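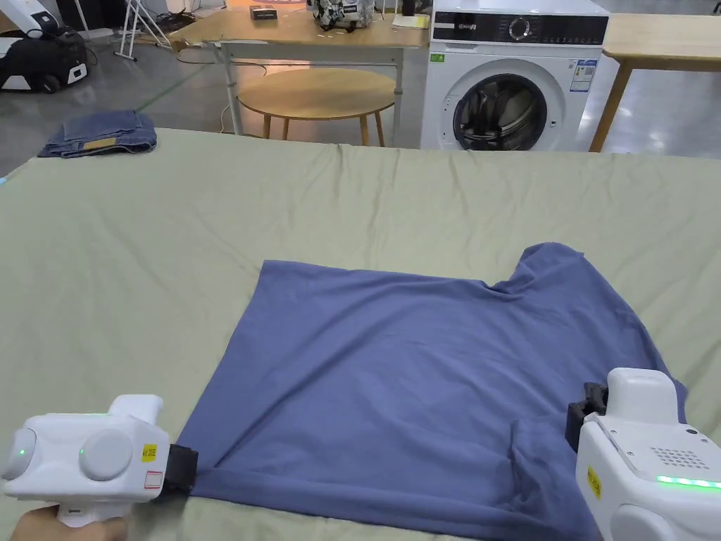
Why do people stop wearing a shirt that still has plenty of life in it? Mostly because it has lost its place in the house — it slides to the bottom of a drawer, other things land on top, and after a season it's out of mind.

October
Tatu Were and Nneka Olaniyan

4. What the diaries showed

4.1 Households and method, short version

Full recruitment details are in Section 3, so only the basics again. 40 households in Brurby, all with at least one adult doing the laundry at home. Each kept a paper diary for 4 weeks. One line per garment worn, one line per garment washed, plus a free column for anything else. The free column ended up being the useful part. We had planned to lean on the wear counts and mostly didn't.

Garments were sorted into drawer, shelf, rail, chair and floor. "Chair" covers any piece of furniture not meant for clothes. Exercise bikes, banisters, the end of a bed. Two coders (the authors) went through the diaries separately and then argued about the differences. Most of the arguing was over chairs.

4.2 The chair pile

Clothes on the chair got worn again sooner than clothes in the drawer. No surprise there. What we did not expect was how often the chair pile was the whole wardrobe, in practice. A diary keeper in the Becerra Street group wrote "I own a lot of shirts and wear the ones I can see." Several others said nearly the same thing in more words.

The pile also put off washing. Garments on the chair counted as "not dirty yet" in the owner's mind, whatever the diary said about how often they had been on. Once folded and put away the same garment was clean, full stop. So the chair works as a kind of third state, between clean and dirty, and most washing advice has no room for it. Baker's sorting scheme, which we started from, has two boxes. We added the third in week one and should of done it in the pilot.

4.3 Folding

Folding split the sample more than age or household size did. Some people fold everything. Some fold nothing and hang the lot. The middle group folds tops and stuffs the rest, and this is the group with the most forgotten garments. Our reading is that a half-folded drawer hides things. Neat stacks can be flicked through, and a full tangle gets tipped out and searched. The in-between drawer gets neither.

Where people fold matters too, though we have thin data on it. Beds and tables, mainly. The table folders folded sooner after drying. The bed folders were forced to finish by bedtime or else move everything to, again, the chair. Plain tops are quick on either surface and were usually done first, with socks left till last or left altogether.

Figure 2. A blue shirt spread out on a table covered with a cream-colored cloth.
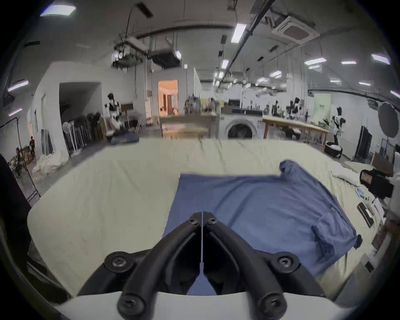

The other thing slowing people down was deciding. Folding is when a garment gets looked at properly, and so it is when people notice the thin collar or the stain that stayed. Diary lines about getting rid of something cluster on folding days, not washing days. Get rid of is maybe too strong — a lot of these garments went into a bag in the hall and were still there in the last entry.

4.4 Wash temperature

Brief, as this was not the main question. Most loads were run at 30 degrees. People who washed cooler said they did it for the color of the clothes first and the bill second. Towels were the exception nearly everywhere. We asked about line drying but the weather was bad for most of the period, so leave that for another study.

4.5 Limits

Self-reported, one town, one season. Diary keeping changes behavior: 5 households told us they had cleared the chair out of embarassment before the first entry, and there may be more who didn't say. We also have nothing on children's clothes, which move through a house on different rules. The follow-up in Skostunitz uses the same diary with the third box printed on it from the start.

Comments

mags_r: The hall bag. Ours has been there since spring. Did anyone in the study get theirs as far as the donation bin?

Peter L.: Would like to see 4.3 broken out by drawer depth. Deep drawers are terrible for this, we swapped ours for shelves and I found three sweaters.

N. Olaniyan: @mags_r a few did, it's in the appendix table. @Peter L. we didn't measure the drawers, sorry. Good idea for the next round.

quietcorner: "should of" in 4.2, might want to fix that before it goes to print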